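Budgeting for a second pair of small arms: what am I forgetting?

Posted in September by the Borerthorpe bench

We run a modest tabletop setup: 2 small arms on a shared rail, gripper at each end, walls on three sides. The powers that be have discovered money and want a proper plan for a second one by the end of the month. I have been asked for "a number", as though there were only one.

My draft has the arms, the rail, the power supplies and a line called "sundries" that I am rather ashamed of. We're choosing between the Rakitz kit, which you put together yourself over what the leaflet calls an afternoon, and the Doucet, which comes assembled and costs a good deal more for the privilege. Has anyone bought either and then found out what it really cost?

Accepted reply

Your sundries line is where the money goes. Ours started out as a rounding error and ended the year bigger than one of the arms.

Things I'd give their own line:

Spare servos. Buy them with the arms. The wrist and gripper ones go first on ours, and if you order singly the postage is a second servo.

Grippers. Fingers wear, and people will want a different shape as soon as you've paid for the first lot.

Cable. Whatever length you measured, it was measured with the arm standing still. Get longer, and budget for something to run it in.

Frame and rail. Extrusion is cheap until you add the brackets, and then it's a hobby.

Things for the arms to pick up. You will think you can bring these in from home. You can, for a fortnight.

On Rakitz or Doucet: we had the kit. The afternoon was 10 working days, 2 of them waiting for a bag of screws. If your time is free on paper, buy the kit. If somebody has to account for it, the gap gets a lot smaller.

Second reply

Just get the Doucet. We have two and they're fine. Don't bother with the extended cover.

Third reply

I'd plan the space before the purchase. Two arms that face each other need room for both elbows as well as the grippers, and the elbows stick out further than the drawing in the brochure lets on. I'd mark the footprint on a bench with tape and then try to fit the controller boards somewhere you can still reach them. Ours went in under the front rail, with the cable channel. 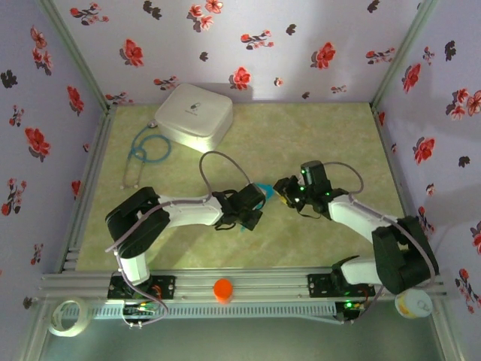

Flullunar asks whether the boards under the rail should have a cover in the budget as well, having once paid for a replacement after a mug of tea went over. Put it down as a cover and a ban on tea. The cover is the part you can get a quote for.

I'd also keep back enough for one more power supply than you think you need, and order it from the same place as the others so the plugs match.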